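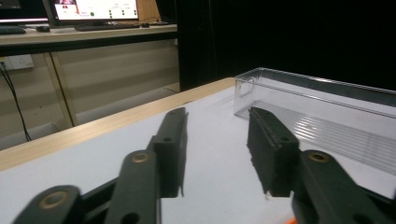

White tabletop, ready for sorting.

How to Set Up a Small Parts and Accessories Inventory

Written by Evanthia Karagiannis. Last updated Aug 8, 2023.

These steps cover a stockroom with up to 139 items. Larger stockrooms need a location code with a row number as well.

1. Clear a flat surface and wipe it down. Sort on one surface only.

2. Group the stock by how it is stored, then by type. Fragile items go on shelves. Everything else goes in bins.

3. Give each bin a four-character code. The first character is the shelf and the last three are the bin number, so A127 is bin 127 on shelf A. Do not reuse a code after a bin is retired.
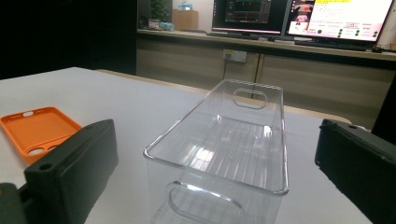
Clear storage bin with handle cutouts at both ends.

4. Print two labels per bin – one for the front, one for the lid or shelf edge. Use a plain typeface in black.

5. Open a spreadsheet with these columns: code, item, color, quantity, reorder level, date counted. Enter color as a single word. Mixed entries such as "dark orange" and "orange, dark" will not sort together.
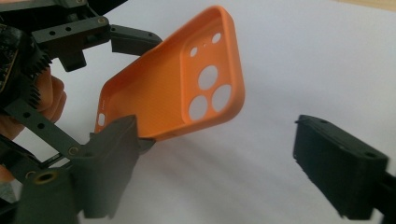 6. Set the reorder level at four units for slow items. For fast items, use two weeks of sales.

7. Recount each December. If a count differs from the sheet, correct the sheet and note the difference in a separate column.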